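Produce Corner Diary
9th April
by Barış Değirmenci

Print this entry | E-mail this entry

Went over to Ornstead this morning for the play shop — the pretend grocery, with the wooden bins and the striped carpet — and I could have stayed all day! I do love a veg display. Carrots and cucumbers share a bin, all in a jumble with the leafy tops poking through, and the bitter gourds get one to themselves next door.

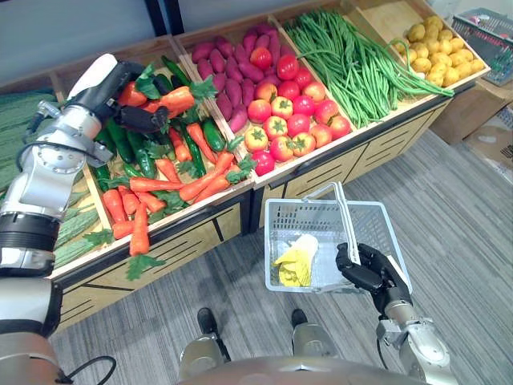
Carrots, cucumbers and a basket with something yellow in it.

My favorite is the napa cabbage (artificial, like the rest, but those crinkly yellow tops!). They sit in two rows with green onions lying behind them. One cucumber has ended up in with the bitter melons and I rather like it there. I'd want a bin like that at home, only Kocabaş wants 93 for a plain one and I need 3 — so maybe in May.

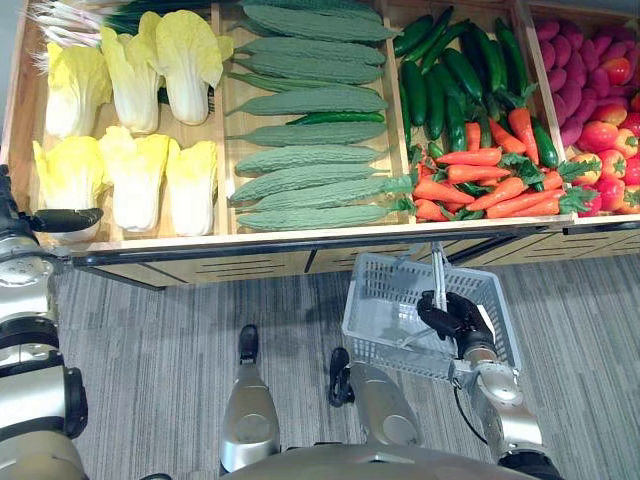 Still to do

Ring Tedholm and ask if they sell the bins singly. Measure the wall by the back door again. Soup tonight, with real carrots.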